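About Ullis

Ullis makes foam play blocks for preschools, daycare centers, therapy clinics and waiting rooms. We work from one floor of an old print building in Destevdale, and everything we sell is designed, tested and packed there. Our 19 staff members include block designers, packers and the two people who answer the phone.

How the company started

Oksana Hnatiuk taught preschool before she started Ullis. Her classroom had a set of hardwood blocks that the children liked and the neighbors downstairs did not. She tried several foam sets and sent most of them back. They dented, the corners tore, or the colors came off on the shelf. She asked Asanka Pramanik, who had worked in packaging foam, whether a denser material could be cut to the same sizes as a standard wooden set. He made the first cubes in his garage. Those cubes went to a single preschool, came back in June with a page of complaints, and were remade.

The two of them still run the company. Oksana looks after customers, product safety and the classroom visits. Asanka looks after materials, cutting and the workshop budget.

What we make

Our main product is the Stuvel line. It consists of cubes, half cubes, long bricks, ramps and arches, all based on one unit size so that pieces from different years fit together. The full catalog has 706 items, counting each shape in each color separately. Most customers buy a room set and add to it later.

Stuvel blocks have slightly rounded edges and a matte surface. A sharp edge chips first, and a shiny surface slides when children stack on it. We tried a glossy finish one year and dropped it.

We also make the Tkachenko set, a smaller group of shapes for occupational therapists. It is named for the clinic that asked for it. The pieces are sold singly as well as in boxes, and the clinic price list is separate from the school one.

Where we work

The office is one large open room. Desks, monitors and work tables share the floor, and we did not put up walls when we moved in. A designer with a question about a corner can walk over to the table and pick up the block. The tables have light wood tops, which make it easy to judge a color, and new samples are left out on them so that anyone passing can handle them and leave a note. 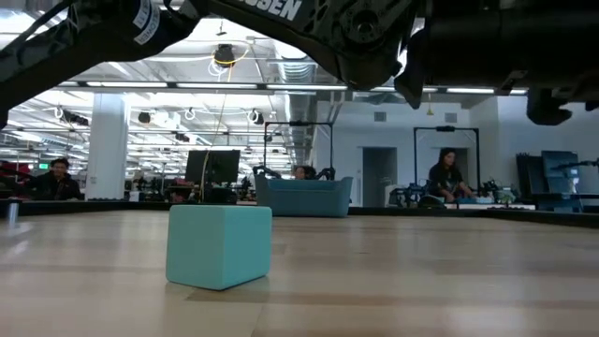 A turquoise cube on one of the work tables, with the open office behind.

Cutting and finishing are done at the other end of the building, behind a door, on account of the dust. Packing is next to the loading entrance. Visitors are welcome in the office and in packing. The cutting room is closed to visitors while the saws are running.

Color

Turquoise was added after teachers asked for something between our blue and our green. It took a long time to get right under overhead lights, where earlier samples looked gray. Each color is checked against a reference block that is kept in a drawer and replaced every 2 years. If you are adding to an older set and need a close match, send us one of your blocks and we will compare it before we ship.

Repairs and returns

We take back damaged blocks from any Stuvel set, however old. Last year 729 pieces came back. Those that could be recut were made into smaller shapes and sold at a reduced price as mixed boxes. The remainder went to a company that shreds foam for gym mats. Please wipe the blocks down before you send them and put the order number in the box if you still have it.

Schools and clinics

We supply 69 schools directly and many others through dealers. Direct customers can borrow a sample box for a month and pay return postage only. Ask for the box by age group. The toddler box has no small parts and no arches.

Visiting and contact

The office is open from 8:30 a.m. to 4 p.m. on working days. Use the side entrance and take the stairs or the freight elevator to the second floor. For orders and samples, ask for the front desk. Questions about materials or cleaning products go to Asanka Pramanik, and school visits are arranged with Oksana Hnatiuk.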